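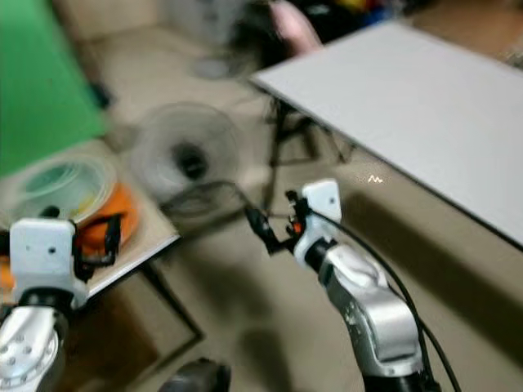
Both arms at the Tuldale workshop, with the right-hand cable looping down from its white gripper mount. Photo: Wayne Gauthier

Give the cable some slack!

I have been looking after the two-armed machine at Tuldale for 12 weeks now, and if I could get every small shop to copy one habit from us, it would be the way we treat cables. Grippers get all the love (I love them too, they're wonderful little things), but a gripper is only as good as the wire feeding it.

When Wayne Chan and I set the arms up in February, we tied everything down tight. It looked gorgeous. It also gave us four dropped connections in one afternoon, every one of them at the wrist, where the cable had no room to follow the turn. So we cut the ties and started over with a generous loop at each gripper, and then we ran the wrists through 700 slow turns while we drank bad coffee and watched. I have rarely enjoyed a Friday more.

Wayne still prefers the tidy look, and he has a point about snags. A loose loop can catch on a table corner. My answer is to move the table! Ours folds, and shifting it takes less time than finding a broken conductor inside a good-looking bundle.
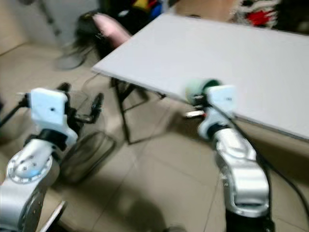 The arms near the folding table, with the long black cable following the right arm down.

I'd also push for a wrist check every morning, by hand, with the power off. Go around the bolts on the flange, wiggle the gripper mount, run your thumb down the cable. Corska, the shop across the road, does it weekly and swears that's plenty. Maybe so, but I found a loose mount on day 22 that would have been a very long Monday for somebody, and I'm keeping my mornings.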